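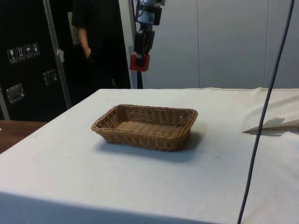
Dirkdale, Oct 15, 2026

Basketry and Household Storage
Session 8 notes: small rectangular baskets
Instructor: Kanini Rashidi

Reading for this session: Betancur handout, first half. Bring it with you, we will mark it up in class.

Shape
A rectangular basket has two long sides and two short ones, and the walls usually slope. On the one at the top of these notes the weave runs on the diagonal around all four sides and the corners are rounded. Rounded corners are easier on the weaver. A sharp corner asks the strand to bend hard, and dry willow will crack there.

Rim
The rim takes most of the handling. Look for a braided band slightly thicker than the wall below it. Run a thumb along it and feel for loose ends. Tuck them back with a bodkin. Do not trim until the whole rim has been checked.

Base
A flat woven base sits well on a table or shelf. Set the basket down empty and press each corner in turn. If it rocks, note which corner lifts and write it on your sheet.

Cloth under the work
We use a plain off-white cloth for looking at tan and brown pieces. Broken strands and gaps show up better against it. Smooth out the part you are working on. Folds off to one side do no harm.

Care
Dust with a soft brush, inside first. Wipe with a barely damp cloth and leave to dry away from a heater. Never stack wet baskets.

For next time
Measure one basket at home: length, width and height, at the rim and again at the base. Students in the Trulletton group hand theirs in at the Jandari room.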